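Cladeck – communiqué de presse, février

Skirkix : la dînette en tissu arrive à table
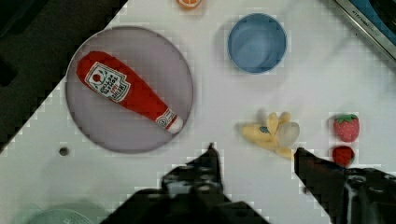
Bouteille de ketchup en peluche sur assiette rose lavande, bol bleu à droite. Photo Cladeck.

Nouvelle gamme chez Cladeck. Skirkix, des aliments-jouets tout doux à poser, servir, ranger, resservir. Première série de 1000 coffrets, en boutique dès février.

Au menu : condiments en peluche, fruits, assiettes et bols de couleur. Pas de piles, pas de bruit. Dès 2 ans. Le coffret se range dans un sac à cordon fourni, lavable à 30 degrés – le sac et les peluches, pas la vaiselle.

« On voulait une dînette qu'on peut laisser traîner sur la table du salon, et que les petits mettent eux-même », explique Enikő Vass, responsable de la gamme. « Mon fils sert du ketchup à tout le monde. Y compris au petit-déjeuner. »

Présentation jeudi à 10 h, showroom Dobos, au fond de la cour. Café sur place, une trentaine de places, inscription conseillée. Enfants bienvenus, coin jeu ouvert toute la matinée.

Distribution : Nodar. Visuels et tarifs revendeurs sur demande auprès du service presse Cladeck.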